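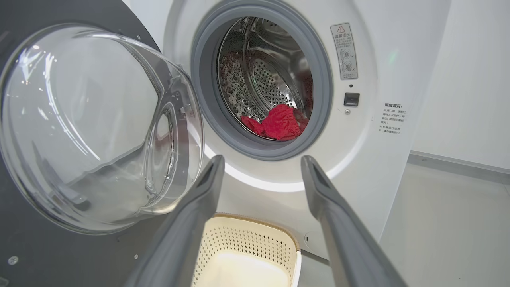 Corinne Kincaid thinks a washer cell doesn't need a checklist this long, and that anyone who can load towels can see whether the arm is fit to run. I have heard that before, usually from people who weren't on shift when a finger met a door. So the list stays. I did cut the parts that were just boxes to tick.

Washer cell, Kullham site
Weekly inspection, 8th April
Checked by: Cletus Kasprzak
Result codes: OK, FIX, HOLD

1. Before anyone reaches in

1.1 Emergency stop pressed and held while a second person tries to start a cycle. OK.
Comment: The old form said "E-stop present." A button can be present and wired to nothing.

1.2 Washer powered off at the wall, drum stopped. OK.

1.3 Arm parked and drives off. OK.
Comment: The Bestora screen says PARKED in big letters. It said that in August too, with the brake let go. Push on the arm by hand and see.

2. Gripper

2.1 Both fingers straight, no chips at the tips. OK.

2.2 Fingers open and close fully, no grinding. FIX.
Comment: Slow on the last part of the close. Eduardo Salazar puts it down to cold grease. Maybe. I'd want to see it run slow on a cold morning and fast in the afternoon before I believe that. Regrease and time it again.

2.3 Finger screws at the marked torque. OK.
Comment: Paint marks lined up. Two were redone after the last swap.

2.4 Cycle count against the service limit. OK.
Comment: Bognár says 3,000 closes between services. I don't know what they were picking up when they came up with that. We'll service early. 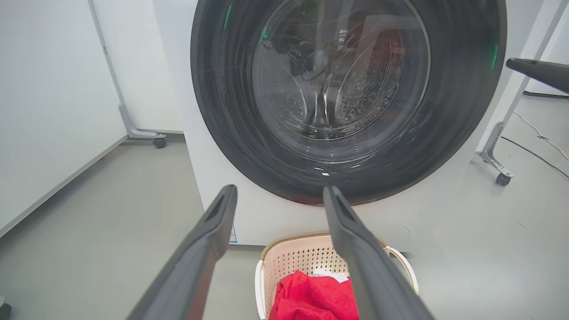

2.5 Wrist camera lens wiped with a dry cloth, then the pick position checked against the saved one. OK.
Comment: Wipe first. Zahira Jugah spent a morning recalibrating a smudge.

3. Washer and door

3.1 Door swings freely through its full travel. OK.

3.2 Hinge and door screws snug, no heads standing proud. OK.
Comment: Use a screwdriver. Looking at a screw does not tell you if it is tight.

3.3 Gasket free of nicks where the fingers pass. OK.
Comment: Run a thumb around the lower lip. If you find a nick, mark it HOLD, even if it isn't leaking yet. 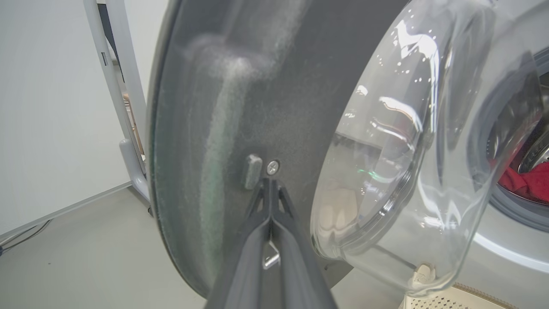 3.4 Door reach replayed at slow speed, with a hand on the stop. FIX.
Comment: Finger clearance at the door is less than I'd like. I was told the software "allows for it." Nobody could show me where. Move the approach point out and replay it five times, no misses.

4. Floor and surroundings

4.1 Basket on its mark, handles clear of the arm. OK.

4.2 Stand casters locked. OK.
Comment: Kick them. Gently.

4.3 Cables out of the walkway and away from the casters. FIX.
Comment: Tape is not a fix. Ivville had tape.

Open items: 2.2, 3.4, 4.3
Slow speed only until 3.4 is signed by Barrett Park.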